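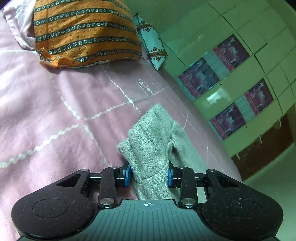 Gripper holding the gray knit cloth over the bed

Is 105 demos enough for our club's laundry project?

Our school club (Stivmont) is doing a cloth pickup task with the hand-held gripper. We have 105 demos, all in one bedroom. The team lead says that's plenty. I doubt it - every clip has the same pink sheet under it. Has anyone gotten by with this few?

Asked September 2018

3 answers

Depends what you call working. On that same bed, maybe. Move to a plain sheet and I'd expect trouble. We had 3,752 clips for the Steludis entry and still missed on dark socks. Hold back 8 demos from a different room and test on those before you believe anybody, me included.

should be fine, we did it with less

Less of what, though? "Fine" on the same bed you recorded on doesn't tell you much. I'd also check your grasps. In your photo the knit is pinched low and bunched up, with a flap hanging off to the right. If all your demos grab it that way, you have one grasp 105 times. Try 2 other rooms first - then argue about totals.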